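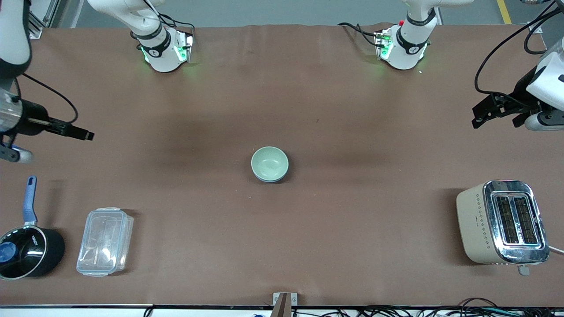
Platthorpe Shared Kitchen: progress report to the Curitum fund, 3 Mar 2025

The breakfast corner has been open to members for 129 days. Of the 365 sessions in the grant plan, 70 are done, and the rest are booked through June. The long brown table is in daily use.

The main purchase this period was the two-slot toaster, cream with a chrome top. Wire guards inside the slots keep the slices upright. Crumbs are emptied after each session. The cost came in under the budget line, and the balance has gone toward bread knives.

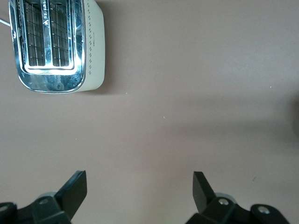 Ornano asked in reply whether one toaster is enough on busy mornings, and suggested a second one before the summer. We have 4 quotes and will send them with the June report.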